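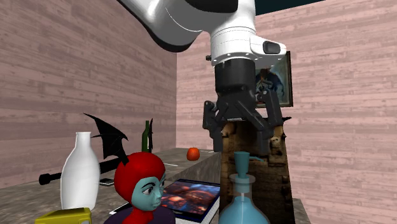 **Anyone been to the Laslow open day with kids? Worth the drive?**

*posted by Ratree Phetsri*

We're thinking of taking our two (seven and eleven) to the robotics open day at Laslow this Saturday. The older one is mad about robot arms, the younger one mostly likes pressing buttons. I've read there's a simulator room as well as the real machines, and I can't work out from their page whether you get a go yourself or just stand behind a rope. Also, is there parking? We're coming from out past Skarley, so it's a bit of a haul for something that might be over in half an hour.

**Gil-soo Oh**

Went last November with my nephew and we had a ball! You do get a go, but only in the simulator. The big arms are behind glass and a staff member runs those (fair enough, I wouldn't trust me either). In the sim you steer a white arm with a black gripper around a pretend room full of odds and ends, a vase, an apple, bottles, a tall wooden block, and you try to pick something up. It's harder than it looks. I clobbered the vase twice, and my nephew got the block on his second try and hasn't shut up about it.

Turns are 5 minutes each and the line gets long after lunch, so I'd be there when the doors open. They had almost 1,000 people through the year I went. Parking is in the grey gravel lot behind the Fameck building, free, but it fills up. Bring snacks, the coffee cart only had muffins.

**Byung-chul Na**

never been but the 203 bus stops out front if parking's a worry

**Leonilde Carvalho**

Agree with Gil-soo about going early. I'd add that the controller is a bit big for little hands, so your seven-year-old might want you to hold one side. Ask for Kenji Okafor at the sim desk, he let my daughter practise on the slow setting first and it made a huge difference. We stayed a good two hours all up. The talk upstairs was over my head, so we skipped out and went back for another turn.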